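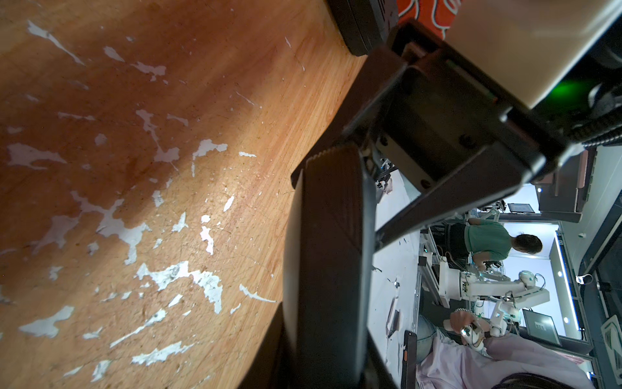

Tremdale top in Old White, showing the straight grain and flaked paint.

Tremdale Tabletop, Old White
Item code: TR 4000
Price: £253 including VAT
Made to order

Overview

The Tremdale is a reclaimed wooden tabletop sold with its old paint left on. The wood is an orange-brown colour with a fine, straight grain, and the remains of a white paint finish are scattered over it in flakes and patches of all sizes. On some parts of a top the white gathers into larger areas. On others there is very little and you see mostly bare wood.

The boards come from old shelving, counters and partition walls bought in by Nurer, who take out the nails and screws, sort the wood and send it on to our workshop in Trostbridge. We join it, cut it to size, scrape off any paint that is ready to come away and seal what is left. We do not add paint or distress the surface to make it look older.

You can buy the top on its own, or with one of the leg sets listed further down the page.

Colour and finish

The colour depends a good deal on the light. In strong light the wood is a warm orange-brown and the white stands out clearly. In shade it goes darker and redder. Customers who have only seen the top on a screen sometimes expect a yellower wood, so we suggest ordering a sample piece if you are matching it to a floor or other furniture. Samples are free and you may keep them.

Two finishes are offered:

Clear matt lacquer. Three coats, sealed over the paint flakes. This is the standard finish and the one to choose for a kitchen, a workroom or anywhere with children.

Hard wax oil. Two coats. It feels closer to bare wood but gives less protection to the edges of the paint, and small pieces may lift over the years. Suitable for a desk, hall table or display table.

The surface is level to the hand under lacquer but not perfectly smooth. You will feel the edges of the thicker patches. For handwriting, use a pad or a mat.

Specification

Material: reclaimed wood, mixed sources
Surface: original white paint, flaked, sealed
Length: 180 cm
Width: 75 cm
Thickness: about 30 mm
Edges: square, lightly eased
Underside: sanded and sealed, no paint
Maximum load, evenly spread, on our own legs: 115 kg
Assembly: needed if bought with legs; hex key supplied
Indoor use only

Other sizes can be made up to 240 cm long. Please ask for a price before ordering, and allow an extra two weeks.

Leg sets

Zwahlen straight legs, black steel, set of four, £96
Zwahlen trestles, black steel, pair, £118
Zwahlen castor legs, black steel, four locking wheels, £142

All three fit the threaded inserts already in the underside of the top. If you are using your own legs, tell us when you order and we will leave the inserts out. Do not drill deeper than 18 mm from below.

The height with straight legs or trestles is 74 cm. The castor legs bring it to 76 cm.

Where it is used

Most Tremdale tops go to homes as dining tables or desks. The rest go to studios, shops and workrooms, where people tend to like a surface that doesn't show every new mark. Laptops, small electrical items and fabric can sit on the lacquered finish without harm. Put a board or mat under anything heavy with sharp feet, and under anything you plan to clamp down, as a clamp will pull paint off if it twists.

Elvia Hinojosa, who runs the finishing bench, does not recommend the Tremdale for wet work such as pottery or dyeing. Our plain tops with an oil finish can be sanded back and done again. This one cannot be sanded without losing the white.

Care

Wipe with a soft damp cloth and dry straight away. A drop of washing-up liquid in the water is fine. Do not use cream cleaners, scouring pads, steam or anything containing bleach.

Use mats under hot pans and mugs. Lift things when moving them across the table.

If a flake of paint comes loose, press it back with a little clear wood glue on a cotton bud, wipe off the extra and leave it under a sheet of baking paper and a book overnight. A small pot of matching lacquer is packed with every top for touching in bare spots. Oil finish tops come with oil instead.

About the old paint

Old paint can contain lead. Each batch of boards is tested before it reaches the workshop, and any that fail are not used for painted tops. The batch number is stamped on the underside near one corner. Quote it if you would like a copy of the test sheet. We still ask that you do not sand, burn or heat-strip the surface, and that the top is not used as a chopping board or for rolling out dough.

Delivery

Tops are sent flat, wrapped in blanket and card, by a two-person van service. Delivery is £45 to most of mainland Britain. We will ring to agree a morning or afternoon. The driver will bring the top into a ground floor room if there is a clear way in. Please measure doorways and turns before ordering a longer size.

The usual wait is four to five weeks. Orders placed in March may take a little longer while the workshop is moving its drying racks.

Returns

Standard sizes can be returned within 30 days if unused and in the original wrapping. Made-to-measure tops can't be returned unless there is a fault. Variation in the amount and position of the white paint is part of the product. If you have a strong preference for more or less of it, write this in the order notes and we will pick boards to suit where we can.

Questions about sizes, samples or finishes: ask for Sidra Swati in the order office, 9 am to 4.30 pm.

See also

Tremdale Bench, Old White
Tremdale Shelf, Old White
Tremdale Tabletop, Plain Oiled
Sample pieces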